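Footpath

A footpath is a way intended for people on foot. The word is used both for paths that run through open country and for the narrow ways that connect streets within a town. In American usage the paved strip beside a road is called a sidewalk, and "footpath" is mostly kept for routes that run apart from traffic. In Britain, Australia and several other countries the word may cover both.

Footpaths are among the oldest built or worn features of the landscape. Many follow lines that were in use long before roads were surveyed.
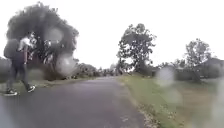

Paved ways of modest width, bordered by greenery.

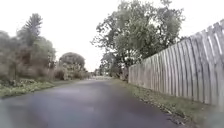 Terms

The vocabulary varies by region and is not always consistent. A trail is usually unpaved and used for recreation. A lane may carry vehicles as well as walkers. An alley runs between or behind buildings. Shared-use path is a planning term for a route open to both walkers and cyclists, and bridleway is a legal term in England and Wales for a route open to walkers, riders on horseback and, in most cases, cyclists.

In northern England a passage between buildings may be called a ginnel or a snicket, and in Scotland a close, vennel or wynd. Some of these words survive mainly in street names.

Origins

The simplest footpath is made by use. Repeated steps flatten plants, press down the soil and leave a strip where little grows. Such a strip can persist for a long time, even when only a few people use it each day. Paths of this kind that form outside a planned layout are known as desire paths. They often cut corners or cross lawns between two paved routes.

Other paths were laid out for a purpose. Farm workers, churchgoers, miners and schoolchildren all needed direct ways between home and a fixed destination. In upland areas, routes used to carry the dead to a distant burial ground became known as corpse roads or coffin roads. Towpaths were built beside canals and rivers for the people and animals that pulled boats, and many are now walking routes.

In the town of Lerton, the path known as Mill Walk began as a shortcut between the lower houses and a grain mill. It was first surfaced with cinders and later paved. The mill is gone, but the path still bends around the place where its yard wall stood. The former rail line at Bositz shows a different origin: its track bed was turned over to walkers after freight service ended, and the path keeps the gentle slope and wide curves of the railroad.

Surfaces

Earth is the cheapest surface and the most common worldwide. It drains poorly when compacted and turns to mud in wet seasons, so heavily used sections are often covered with gravel or crushed stone. Stone slabs have been used for centuries across moors and marshy ground. Boardwalks serve the same purpose and can be lifted and replaced in sections.

Asphalt and concrete are usual in towns. Asphalt is quick to lay and easy to patch, but tree roots can lift it and its edges crumble where they have no support. Concrete lasts longer and costs more to repair. Brick and block paving are found mainly in older districts and in parks.

Width depends on expected use. A rural path may be wide enough for only one person – walkers meeting on it have to step aside – while an urban path normally allows two to pass.

Drainage

Standing water does more damage to most paths than foot traffic. Builders deal with it by giving the surface a slight fall to one side or by raising the center, so that water runs off into grass or a ditch. On slopes, stone or timber bars are set at an angle across the path to turn water away before it can cut a channel. These bars need to be cleared of silt and leaves, and they fail quickly if they are not.

Legal status

The right to use a footpath differs widely from one country to another. In England and Wales, a public footpath is a right of way that can be used even where it crosses private land, and the landowner may not block it. The Nordic countries recognize a general right to walk over much uncultivated land, with or without a path. In the United States, access across private property usually depends on permission or on an easement, a recorded right attached to the land.

Maintenance

Routine work includes cutting back plants, clearing drains, filling holes and repairing steps, gates and signs. In Lerton the public paths are divided into 3 districts, and 271 numbered sections are listed in the town's path register. Each section is inspected in July, when growth from hedges and verges is near its peak.

Fences and hedges along a path are normally the duty of the adjoining owner, though local rules differ. Overhanging branches are a frequent cause of dispute.

See also

Desire path
Right of way
Sidewalk
Towpath

Last edited 24 Oct 2023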